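Hurnmontの製紙工場オープンデーに行ってきた(走り書き)

3月24日、Hurnmontの製紙工場の一般公開日。忘れないうちに書いておく。帰りの電車でメモしたものをほぼそのまま貼っているので、順番がおかしいところあり。あとで直すかも。たぶん直さない。

まず行き方。Prindtonの駅で支線に乗り換えて14分。これが本数少ない。乗り換え案内では余裕があるように出るけど、本線のホームと支線のホームが離れていて、跨線橋を渡って、さらに駐輪場の横を抜けていく。走った。カバンの中で水筒のフタがゆるんでいたらしく、パンフレットがしょっぱなから湿った。紙の工場に行くのに紙を濡らす。

Hurnmontの駅は無人。駅前に店なし。自販機あり、ただし硬貨のみ。工場までは川沿いを歩く。臨時バスもあるという話だったが、着いたときにはもう出たあと。歩いて正解だったと思う。川の水が速くて、土手の柳がちょうど芽吹きはじめ。風は冷たい。手袋いる。途中に古い水門があって、説明板は字がほとんど消えていた。昔はここから工場に水を引いていたらしい(あとで案内の人に聞いた)。

受付は守衛所の脇のテント。名前を書いて、紙のリストバンドをもらう。このリストバンドも自社製の紙だそうで、けっこう丈夫。帰るまで切れなかった。予約は時間帯ごとの入れ替え制、自分は午前の最後の組。早い組のほうが空いているはず。午前の最後はそこそこ混む。子ども連れが多く、あとは製本とか版画をやっていそうな人たち。エプロンのまま来ている人もいた。

見学コースは、原料置き場→叩解→抄紙機→乾燥→断裁→手漉きの小屋→売店、の順。

原料置き場。ここは綿と麻のぼろを使う紙がまだ残っていて、それが看板商品の「Caron」。読み方はカロン。版画用の厚い紙で、表面がすこしざらっとしている。学生のころに一度だけ使ったことがある。高くて失敗できず、結局端っこばかり使った。裁断された布が大きな袋に入って積んであり、白いものだけかと思ったら生成りも混ざる。ボタンや縫い糸は手で外すとのこと。そこだけは機械にやらせてもうまくいかないそうで、磁石で金具は取れても貝ボタンは取れない。なるほど。

叩解機、うるさい。説明がほぼ聞こえず。耳栓を配っていたのだが、耳栓をすると余計に聞こえない。水の中で繊維を叩いてほぐす機械で、楕円形の水槽をどろどろがぐるぐる回っている。のぞき窓から見ると、おかゆ。隣の子が「おかゆ」と大声で言っていて、みんな同じことを考えていたもよう。叩く時間で紙の性格が変わる。長く叩くと締まって透けるような紙、短いとふかふか。トレーシングペーパーはずっと長く叩いたものと聞いて驚いた。薬品か何かだと思っていた。

抄紙機の建物に移動。ここは床が濡れているので靴に注意。自分は普通の革靴で来てしまい、格子の上で滑った。見学者用に長靴の貸し出しがあったのに、気づいたのは出るとき。入口の右手、カーテンの奥。わかりにくいので来年は矢印を出してほしい。

抄紙機は円網式という古いもので、網を張った円筒が原料液の中で回り、表面に繊維をすくい上げていく。動いているところが見られたのはラッキーだった。前回の公開日は整備中で止まっていたという。ゆっくり。拍子抜けするほどゆっくり。新聞用紙の工場の映像で見るような轟音の高速機とはまるで違う。濡れた紙がフェルトに乗って運ばれていくのをぼーっと見ていたら、自分の組に置いていかれた。

透かしの話が面白かったので長めに。円筒の網に針金で模様を縫いつけておくと、そこだけ繊維が薄くなって透かしになる。歴代の透かし模様が壁に額装してあって、鳥、水門、麦の穂、あとよくわからない紋章。針金細工をする人は社内にもう少なくて、今は外注と半々。縫いつけは細い針金で、ほとんど裁縫。修理中の網が台の上に出ていて、ルーペで見せてもらえた。このルーペの列がいちばん長かった。並ぶ価値あり。

乾燥。暑い。外が寒いぶん温度差で眼鏡が真っ白。写真を撮ろうとした人がみんなレンズを拭いていた。ここはシリンダー乾燥と、Caron用の吊り干しの部屋があって、吊り干しのほうは屋根裏。階段が急なので人数制限。板張りの床がみしみし鳴る。壁が鎧戸になっていて、開け閉めで風を調節する。天井近くに紙がずらっと下がっていて、静かで、においがいい。濡れた綿と木のにおい。今日いちばんよかった場所をひとつ挙げるならここ。手すりが低いので小さい子は手をつないで、と何度も言われていた。

断裁と検品。検品は光を当てて一枚ずつ目で見る。熟練の人で一日2000枚ほど見るという話。ちりや穴、厚みのむらがあるとはねる。はねた紙はまた水に戻して原料になるので無駄にはならない。見学者にも何枚かめくらせてくれるコーナーがあり、不良を見つけてくださいと言われて、全然見つけられなかった。隣の小学生は次々に見つける。目がいいのか。紙をめくる音で厚みのむらがわかるとも言われたが、さっぱり。

手漉き小屋。体験あり、別料金、当日受付。着いたらすぐ申し込むべき。自分は後回しにして、もう夕方の枠しか残っておらず断念。見るだけにした。木枠をすくって前後左右に揺する動き、簡単そうなのにみんな端に寄ってしまう。係の人がやると真ん中も端も同じ厚さ。漉いた紙は乾かして後日郵送してくれるそうだ。海外への郵送は不可とのこと、旅行者は注意。

あと、企画展示が小屋の隣の倉庫であった。見本帳の展示。昔の営業が持ち歩いていたという色紙の見本帳、全256色。これが全部開いてあって壮観。灰色だけでも延々と続く。名前がまたよくて、「雨の屋根」「古い切符」「冷めたお茶」とか(自分の訳なので適当)。今作っている色はそのごく一部だそう。染料が手に入らなくなったものもある。復刻希望のアンケートがあり、「冷めたお茶」に一票入れてきた。

ここまでで足がだいぶきている。順路の途中に座れるところがほとんどない。中庭のベンチは日陰で寒く、弁当を広げている人も早々に撤退していた。

昼は工場の敷地を出て橋を渡ったところの喫茶店Skallonへ。公開日は混むと聞いていたが、時間をずらしたので待たずに入れた。日替わりのスープと黒パン。スープは豆と根菜、塩気強め、歩いたあとにはちょうどいい。パンはおかわりできる。コーヒーは普通。ケーキは売り切れ、隣の席に出ていたりんごのやつが最後だった模様。くやしい。支払いは現金のみだったので手持ちに注意。

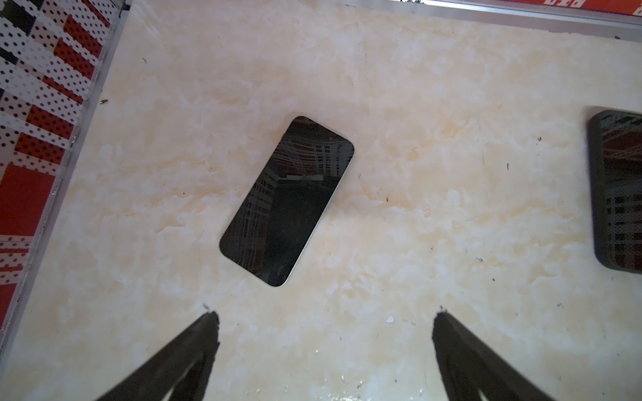 昼休み。マーブル模様のテーブルにスマホ。

席でメモの整理。湿ったパンフレットを乾かしつつ。パンフレットの地図は縮尺がかなり怪しくて、橋から工場の裏門まですぐに見えるのに実際は坂を登る。裏門からは再入場できるのでリストバンドは切らないこと。自分は昼のあと売店だけもう一度寄った。

売店。これが目当てで来ている人も多そう。規格外のCaronが量り売りで、正規品よりだいぶ安い。角が折れている、耳が不ぞろい、その程度。試し刷り用なら十分すぎる。ただ昼過ぎには大きい判がほぼなくなっていた。欲しい人は見学より先に売店に行って、取り置きを頼むのがよい(取り置きできるのを知ったのは会計のとき)。あと封筒のセット、便箋、断裁の端を束ねたメモ帳。メモ帳は厚さも色もばらばらで楽しい。これは2冊買った。ひとつは人にあげる予定、あげないかも。

紙を持って帰る人は筒か板を持参したほうがいい。売店の袋は薄手で、風のある日は川沿いで完全に帆になる。前を歩いていた人が買ったばかりの全判を橋の上であおられて、必死に押さえていた。自分はメモ帳と小さい判だけだったので被害なし。大きいものは配送も頼めるが、窓口が列。

気になった点もいくつか。案内の声が機械の音に負けている。叩解のところは文字の説明板があれば助かる。トイレは守衛所の横と売店の裏の二か所のみ、売店側は並ぶ。順路の途中で抜けたいときにどこから出ればいいかわからない。乾燥室の屋根裏は足の悪い人にはきつく、下で映像が見られるようにはなっていたけれど、画面が小さかった。においがないのが一番もったいない。

逆によかったのは、質問するとどの持ち場の人もちゃんと手を止めて答えてくれるところ。紙の表裏の見分け方を聞いたら、端切れを斜めの光にかざして教えてくれた。網目の跡があるほうが裏。家にある紙で試してみたが、コピー用紙だとよくわからない。Caronだとはっきりわかる。

帰りは臨時バスに間に合った。駅までだと歩いてもたいして変わらないが、荷物があるなら乗るべき。Prindtonでの乗り換えは今度は待ち時間が長く、駅前をうろうろ。駅の反対側に古本屋があって、閉まっていた。

次の公開は9月の予定と貼り紙に出ていた。秋は吊り干しの部屋の鎧戸を全開にするそうで、それは見てみたい。予約は工場のサイトから、受付開始は毎回ばらばららしいのでこまめに見るしかない。手漉きは朝いちで申し込む。長靴は借りる。硬貨を持っていく。

追記:入場料を書き忘れた。見学自体は無料。手漉き体験と駐車場だけ有料で、駐車場は舗装なし、雨のあとはぬかるむとのこと。車の人わそのつもりで。

追記その二:透かしの額の絵はがきが売店にあったらしい。見落とした。レジの横の回転する棚だそうです。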